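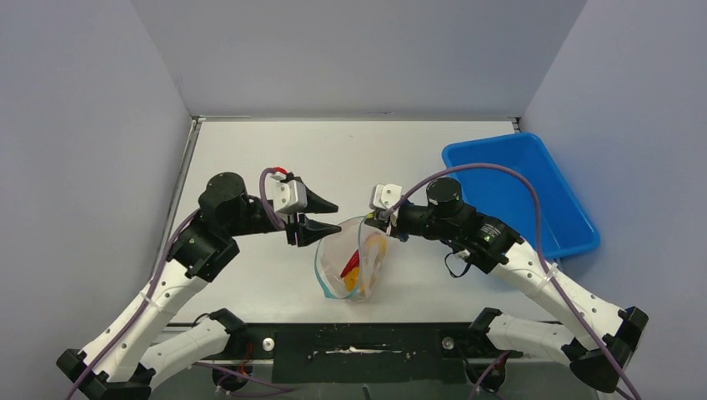 I've been on a zip bag kick this July and I'm not even sorry. It started with the drawer in the hall, the one everyone at our end of Flilledstead seems to have, where small things go to be forgotten. I tipped the lot out on Friday after tea and sorted it into clear bags, 21 of them by bedtime!

Clear ones are a must for me (I tried the patterned sort from Ornora and spent a week opening every single one to find the fuse wire). I like a coloured strip along the top too, so I can see where the opening is without hunting for my glasses.
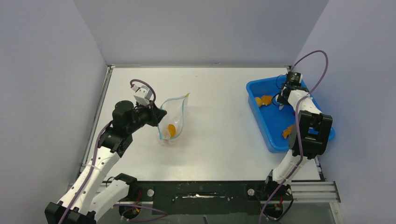
The slider kind are kinder on the fingers than the press-and-pinch ones, and they stay open better while you're filling them. Fold the top back a bit, pop the bulky bits in first, and squeeze the air out before you zip. Mine all live in a shallow tray now, standing up like index cards. Next up is the bathroom cabinet, and I've got 31 bags left, so wish me luck.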